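Notes on the Andard Reading Room

3rd April

The reading room on Andard Street was opened in 1860 as a subscription library for the families of the surrounding district. Membership was limited to 100 households, and each household was entitled to borrow 2 volumes at a time. The original rule book survives and is kept at the front desk, where it may be consulted on request.

I have used the room for most of my adult life. This entry records the changes introduced in March, together with my own view of them.

Opening hours

The room now closes one hour earlier in the evening. Readers who work during the day will find this inconvenient, and I have written to the library office to say so. The morning hours remain as before.

The Skotemska collection

The Skotemska maps have been moved from the upper gallery to the ground floor. There are 80 sheets in the collection, most of them surveys of farmland and river crossings. The new cabinets are shallow and well labeled, and the sheets may be viewed without an appointment. I consider this the most useful of the changes. The old stairs were steep, and many older readers had stopped asking for the maps altogether.
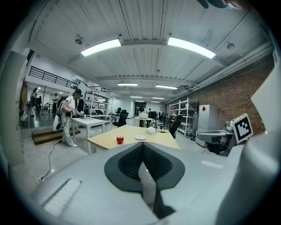

Borrowing and returns

Books may be returned at either the Andard desk or the Doder branch. Items borrowed from Doder must still be returned there. Fines are unchanged. Requests for titles held in the Alemneh store should be made in writing before noon, and are normally filled the following morning. My own request for a parish history has been outstanding since March, and I will report on it in a later entry.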